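# Simulation-first budgeting

**Simulation-first budgeting** is a way of planning a robot purchase in which the buyer sets aside money for a simulated trial before spending anything on an arm, a gripper or a work cell.

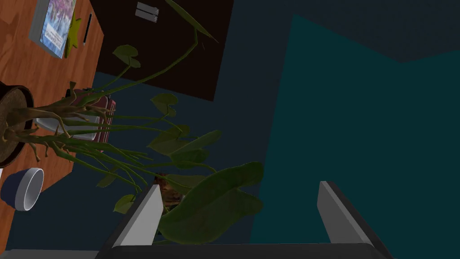
Buying a robot arm has traditionally started with a catalog and a price ceiling, and the simulation-first approach flips that order in a way that small labs and workshops have found very freeing. The buyer starts with the objects and the room. In a household trial, for example, a two-finger gripper may have to work close to a leafy plant with thin stems that spread across the view, while a book, a slim black pen and a bowl with a white interior share the same wooden tabletop. Each of those raises a purchasing question. The pen calls for fine closing control, the bowl for enough opening width or a good grip on the rim, and the leaves for a sensing plan that copes when the target is partly covered. A planner can put a price beside each question long before a crate arrives at the loading dock!

## Origins of the term

The phrase is usually credited to Morenike Ekpo, who used it in a planning guide for Orari, a small integrator of tabletop arms. Her guide grew out of a purchase that went badly: an arm with excellent reach had been ordered alongside a gripper that opened too narrowly for half the items on the customer's list. The replacement gripper needed a different wrist flange, the flange needed a new cable, and the project slipped into October.

Mircea Bogdan later expanded the guide into a worksheet, adding the column for recurring costs that most versions still carry. The worksheet is often called the Ekpo sheet, although Ekpo herself has always called it "the long list."

## Stages

### Object survey

The team writes down everything the robot will be expected to handle or avoid, with weights and widths. Items to avoid matter as much as items to pick up. Surveys for homes and offices tend to run longer than surveys for factories, and the one published with the Dirkelent pilot listed 63 objects, many of them kitchenware.

### Simulated trial

Models of the objects are placed in a virtual room and one or more candidate grippers are tried on them. This is the part people love, and it's easy to see why: a planner can swap a wide gripper for a narrow one before lunch, move a shelf, crowd the table, and try again. Rendered wood grain and wall colors may look like decoration, but varied surfaces are useful if the same trial is also being used to choose a camera or train a vision system.

### Costed shortlist

Trial results are turned into a shortlist, normally of two or three complete packages. A package covers:

- arm, controller and mounting hardware
- gripper, spare fingers and pads
- cameras, lights and cabling
- guarding or other safety equipment, as the risk assessment requires
- software licenses and yearly renewals
- training, freight and installation

### Reserve

Most worksheets hold back 10 percent of the total for changes found after delivery. Titilayo Adebisi has argued for a larger reserve when the robot will handle soft or flexible things, such as fabric or living plants, which are hard to model well.

## Use in the Dirkelent pilot

The best-known use of the method is the Dirkelent pilot, a trial of tabletop arms for assisted living apartments. Samer Karaki led the purchasing side. His team logged 539 simulated grasps across seven room layouts and then dropped the more expensive of its two candidate arms, whose extra reach was hardly used in any of them. The savings went to a second wrist camera and a generous stock of finger pads. Karaki's notes on the pad order, including the supplier's minimum quantity, are still passed around among buyers.

## Limitations

A simulated trial is only as good as its models. Friction, the bend of a stem and the wobble of a light bowl are all approximated, and Amarachi Jibrin has recommended that any grasp critical to the purchase be repeated on a rented or loaned gripper. Computer time and modeling labor also cost money, and early worksheets left both out.

## See also

- Luvura gripper selection chart
- Yusuf worksheet
- Total cost of ownership
- Work cell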